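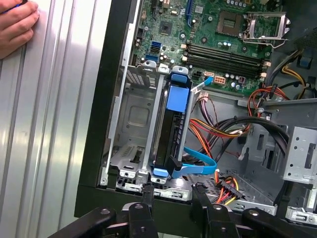 「整備済みPC」の保証は、どこまで当てになるのか

中古パソコンの通販で、「整備済み」という言葉を見ない日はなくなった。新品の半額以下、動作確認済み、1年保証つき。先月号で読者のBabita Dwivediさんから「結局、整備とは何をしたことを指すのですか」という質問をいただいたので、各社の説明ページを読み比べてみた。先に書いておくと、読めば読むほどわからなくなった。

まずTranosell。トップページには「専任スタッフが300項目を点検」とある。立派な数字だが、項目の一覧はどこにも載っていない。問い合わせたところ、届いた返事は「詳細は社内基準のため非公開」の一行だった。USBポートの抜き差しを一口ずつ数えれば項目はいくらでも増える。電源を入れて画面が映ることを確認し、外側を拭いただけの機械と、中を開けて埃を払い、熱伝導グリスを塗り直した機械とが、同じ「点検済み」の札で並んでいても、買う側には見分けがつかない。

次にVotari。こちらは作業内容をある程度書いている点で好感が持てるが、保証規約のほうに引っかかった。第5条によれば、保証の対象は「当社が交換した部品」に限られる。では何を交換したのかというと、商品ページには「必要に応じて部品を交換」としかない。必要がなかったと判断された部品は、店に来たときのまま届き、壊れても保証の外ということになる。1年保証と大きく書いてあるのに、その1年が何にかかっているのか、買ってからでないと確かめようがない。

送料の扱いもばらばらだ。デスクトップ機は重い。初期不良以外は往復とも購入者負担という店もあり、安い機械なら修理に出す気が失せる額になる。規約の末尾にある小さな字の部分こそ、先に読んでおきたい。

もっとも、店側にも言い分はある。長く修理の仕事をしてきたLalit Prajapatiさんに話を聞くと、「全部やれば新品より高くなります。どこで手を止めるかが商売なんです」とのことだった。電源ユニットの劣化は短時間の試験では出にくいし、ストレージの残り寿命も目安でしかない。理屈としてはわかる。ただ、手を止めた場所を書かずに「安心」とだけ書くのは別の話だと思う。

環境への配慮をうたう宣伝にも、少し身構えておきたい。Deltoraの広告には「1台の再生で森を守る」とあるが、根拠を示す注釈は見つからなかった。使えるものを長く使うのには賛成する。しかし、1年もたずに買い替えることになれば、梱包材と送料が増えただけに終わる。再生した台数を誇るなら、返品された台数も並べて出してほしい。

価格についても一つ。Harish Sandhuさんが購入を検討していた機種は、整備済みと、整備の記載がない同型機との差が5千円ほどだった。その5千円で何が買えるのか。Harishさんは店に三度問い合わせ、三度とも違う答えをもらったそうだ。結局、彼は安いほうを買い、メモリだけ自分で足した。これが正解だったのかは、まだわからない。

購入前に店へ尋ねておきたいことを書いておく。

・交換した部品の名前を、1台ごとに文書で出してもらえるか
・電源とストレージは保証に含まれるか
・ストレージの使用時間を教えてもらえるか
・返品時の送料はどちらが払うか
・OSのライセンスは正規のものか、その証明はあるか

返事が遅い、あるいは「サイトをご覧ください」で終わるようなら、故障したときの対応もその程度だと考えてよい。逆に、Mauryaという小さな店は翌日に返信をくれ、「電源は交換していません。そこは保証の対象外です」とはっきり書いてきた。ほめられた保証内容ではないが、断られる場所がわかっているだけ、こちらも判断のしようがある。ただし一度のやりとりなので、これだけで推薦する気はない。

なお、前回の記事で「整備済み品の故障率は新品と変わらない」という業者側の説明をそのまま載せたところ、Humaira Rajputさんから出典を問うメールが届いた。確認したが、その業者からは資料が出てこなかった。当該の一文は取り消す。

5月号では、実際に保証を使って修理や返金を受けた方、受けようとして断られた方の体験を載せる予定だ。店名を伏せての投稿も歓迎する。規約の写しや店とのやりとりの記録があれば添えてほしい。担当はTrilok Gautam、宛先はいつもの編集部まで。

(2022年4月14日)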